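Chapter 7
Stitching, Piping and Panels: How a Saddle Is Put Together

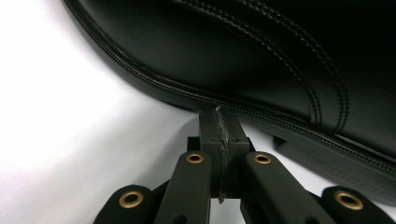
Figure 7.1 Black leather saddle with double rows of stitching and a piped edge.

In Chapter 6 we dealt with choosing and cutting hides. We now turn to joining the pieces. A seam on a saddle has to lie flat under the rider and hold its line around a curve, and it is often sewn twice, with two rows set close together. The padded part between seams should feel even when pressed with the thumb.

Piping is a narrow cord covered in thin leather and sewn into the join between two parts. It covers the raw edges and takes some of the rubbing. Dennis Pickering, who taught the bench course at Plinley, made his students sew 20 practice lengths before they touched a saddle.

By the end of the chapter you should be able to mark out a double seam, cut and cover a piping cord, and unpick a poor join without tearing the holes.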